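The Clear Table, and What It Costs You

Every few years somebody sells us the empty table. This time it comes from Tastix, a home organizing outfit with a newsletter, a line of storage bins and a 78-page workbook that promises a kitchen table you can "see from end to end by nightfall." I read all 78 pages. I own a table. I was prepared to be converted.

The method goes like this. You take everything off the surface, sort it into bins, and put back only what you used in the past 12 hours. Then you wipe the top down and leave it bare overnight. Do it for 18 days and, the workbook says, your household will stop dropping things there.

My household did not stop. The mail came back first, then the keys, then a bag of onions that had no business being anywhere near the mail. By the second week I was keeping the bins on a chair, so we had a clean table and one less place to sit.

Where does the stuff go?

The workbook has very little to say about this. It talks a lot about letting go and hardly mentions shelves. Most of what lands on a kitchen table is waiting for something: a bill to be paid, a jar to be opened, a form to be signed. Moving it to a bin labeled "Pending" makes it harder to find. I missed a dentist appointment that way, and I blame the bin.

The matching set of bins, sold under the name Lenau, costs 560 dollars if you buy every size. I bought the two smallest. They are perfectly good bins, and so were the shoeboxes they replaced.

The surface itself

I will give the method this much: a bare table makes you look at the top. Plain white shows every coffee ring. Dark wood shows flour and dust. The mottled kind, pale pink and beige with streaks of salmon and rose running through it, falls somewhere in between, and I suspect it forgives a lot of crumbs – a quality the workbook never brings up.

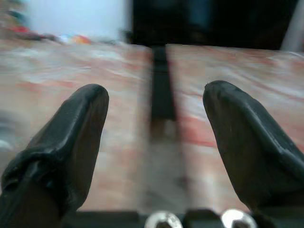
What I kept

The evening wipe-down stayed. It takes less time than reading the chapter on it, and breakfast is nicer for it. I also kept one tray for the mail, out in the open where I can see it.

The rest of the program went back in its box in February. The onions are in a basket by the stove, most days, and the chair is a chair again.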